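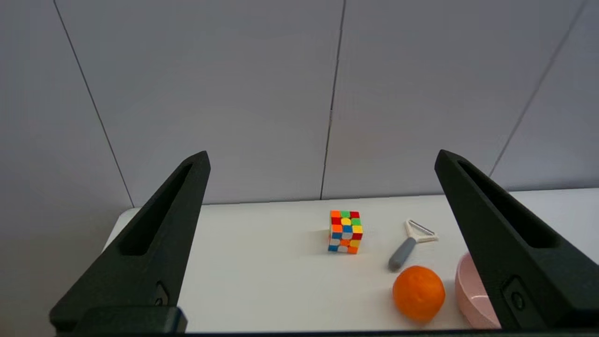
*A puzzle cube, a vegetable peeler and an orange on one of the white tables from Wolteck.*

**Wolteck brings its plain white table home in January**

21 Dec 2021 - Wolteck is very happy to announce that Noten, the simple white table that so many of our trade customers have asked us about over the years, will go on sale to households in January, and we could not be more pleased to see it finally heading for kitchens, dens and spare rooms.

Noten has a smooth top and rounded front corners, and it was drawn up with the everyday muddle of family life in mind - the fruit you meant to peel an hour ago, the puzzle somebody put down half finished and will surely come back to after supper.

"My own table at home is never clear for long, and I have stopped wishing it were," says Homa Bahrami, who leads the home range at Wolteck. "I like to see an orange and a peeler sitting out next to a toy. It tells me people are in the house and that somebody is going to want a snack."
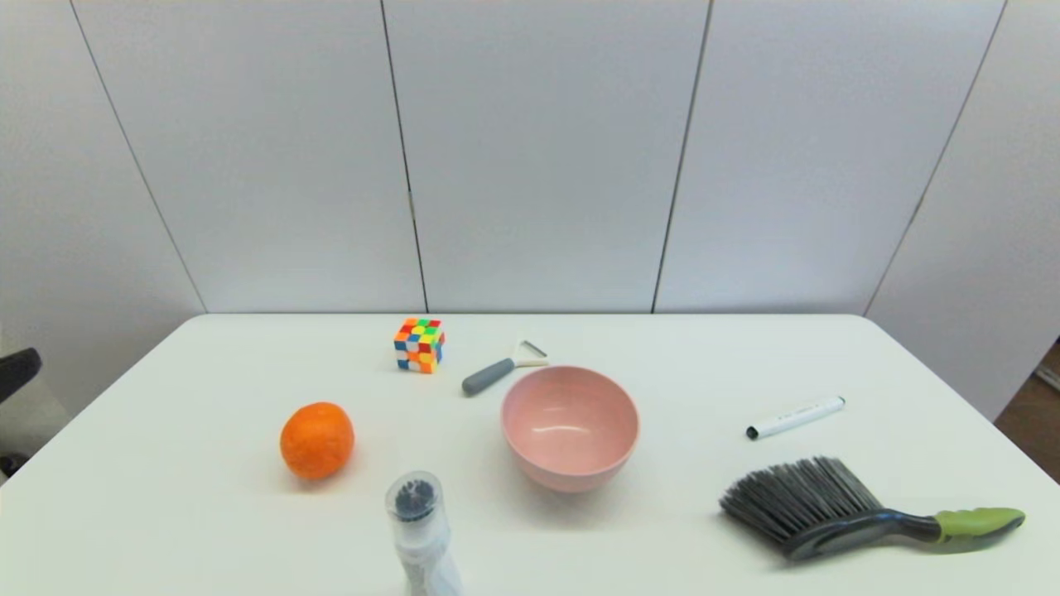

The table will be offered in two lengths, 48 inches and 52 inches, both in white, and either one can be ordered with the Haslam bench, which tucks neatly underneath when you want the floor back. A first run of 1000 tables is planned, and customers who already own a Widerberg shelf from us will be glad to hear that the whites have been matched as closely as we could manage.

Orders open in January through Wolteck dealers and our own showroom, where you are warmly invited to come in, pull up a chair and stay a while. Please quote item number 1043 when you call or write.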